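The Lorkcombe Coat

Kimie Onishi had been making the same coat since June of the year before last, and by now it had outlived two linings and a marriage. The pattern came in 31 pieces. She had cut 30 of them with great confidence and the collar with none.

"You could leave the collar off," said Itsuki Kaneko, who ran the remnants shop in Cumness and had sold her the wool. "People do."

"People in Lorkcombe don't."

He measured her another half yard of the bottle green and charged her for the whole yard, as he had every time.

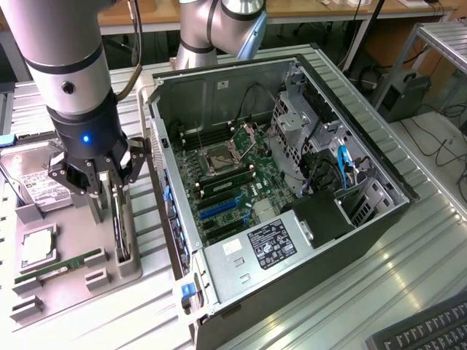

2 min read

At home she pinned the new collar, unpinned it and ate some toast over the sink so as not to get crumbs in the canvas. Her grandmother's Takagi hummed on the table. It had a top speed, according to the booklet, of 50 stitches a minute, and a way of reaching it only on corners.

By ten at night the collar was on. It was also inside out.

She put the coat on anyway and wore it down to the shop the next morning, seams and all. Itsuki came round the counter and looked at the back of her neck for a long time.

"Is that how they're wearing them in Lorkcombe?"

"It is now," said Kimie – and bought another half yard, in case.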